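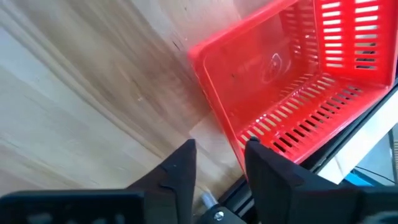

4. Using baskets on the worktop

4.1 General

Slotted plastic baskets are used with the Tanar worktop for sorting, carrying and short-term storage of small items. This section covers placing a basket on the wooden surface, loading it, moving it and cleaning it. Assembly of the worktop is covered in section 2. Fitting the shelf rails is covered in section 3.

The instructions apply to any open plastic basket with slotted walls and a closed floor. Baskets with wire walls or metal feet must not be used directly on the wood.

4.2 Before first use

1. Remove all labels and tape from the basket. Adhesive residue can be taken off with warm water and washing-up liquid.

2. Run a fingertip along the underside of the floor and the lower edges of the walls. Moulded plastic sometimes carries a small burr where it left the tool. Remove any burr with fine abrasive paper.

3. Wash the basket, rinse it and leave it upside down until dry.

4. Wipe the worktop with a dry cloth. Grit trapped under a basket will scratch the finish as soon as the basket is pushed sideways.

Note: If the worktop has been oiled, wait until the oil has fully hardened before placing plastic on it. See the table of drying times in section 2.6.

4.3 Positioning

1. Lower the basket straight down on to the wood. Do not drag it into position.

2. Keep the front wall at least 30 mm back from the edge of the worktop.

3. Where the surface has a joint between boards, place the basket fully to one side of it if space allows. A small difference in height at the joint is permitted and does not count as a fault, but a loaded basket may rock on it.

4. Press down on each corner in turn. If the basket rocks, turn it through a quarter turn or move it to another position.

5. Leave a gap between neighbouring baskets so that fingers can reach under the rims.

Note: Wood changes colour in daylight. An area that stays covered will remain paler or darker than the rest, depending on the finish. Move baskets to a different spot from time to time during the first 2 months. Differences in grain and tone between boards are natural and will remain.

4.4 Loading

1. Place the heaviest items on the floor of the basket, towards the middle.

2. If the floor carries a raised moulding, stand bottles and jars beside it. A narrow base set partly on a moulding will lean.

3. Lay long thin items (pencils, skewers, knitting needles) flat and parallel to the long walls. Check that no ends project through the slots.

4. Put items smaller than the slots into a bag or lidded box first. Screws, beads and similar parts will otherwise work their way out when the basket is carried.

5. Keep the contents below the rim if a second basket is to be stored on top.

The load limit is 4 kg per basket, spread over the whole floor. For a single item resting on one point, the limit is 300 g. These limits apply to baskets supplied with the worktop. For other baskets, follow the maker's figures.

CAUTION: Do not put hot pans, soldering irons or lit candles in or next to a plastic basket. The plastic softens before any change in its colour can be seen.

CAUTION: Do not store leaking containers in a slotted basket. Liquid will run out through the walls and may stain the wood.

4.5 Lifting and carrying

1. Take hold of the rim on two opposite sides with both hands.

2. Lift vertically until the floor is clear of the worktop, then move away.

3. Do not lift by hooking fingers into the slots. The ribs between them are thin and are not intended to carry the load.

4. Do not lift a full basket by one corner.

4.6 Cleaning the basket

1. Empty the basket and turn it over above a bin. Tap the floor lightly to loosen dust and crumbs.

2. Brush the slots from the inside outwards with a soft brush. An old toothbrush is suitable.

3. Wipe the floor. Work round the edges of any raised moulding with a damp cotton bud, as dirt collects in the corners.

4. Rinse with warm water and dry with a cloth. Check the underside before returning the basket to the wood.

Do not use scouring powder, bleach or solvents. A scratched floor is harder to keep clean and loses its gloss.

4.7 Cleaning the wood

1. Sweep up loose particles with a soft hand brush, following the grain.

2. Wipe with a well wrung cloth, then with a dry one.

3. Treat light scuffs with Numik finishing cloth, following the grain. Use light pressure and stop when the mark no longer catches a fingernail.

4. Re-oil the treated area as described in section 2.6.

Note: Scuffs that have gone through the finish cannot be removed with the cloth. The board must be sanded over its full length, up to the joint on each side, or the repair will show.

Continue with section 5, Drawer inserts.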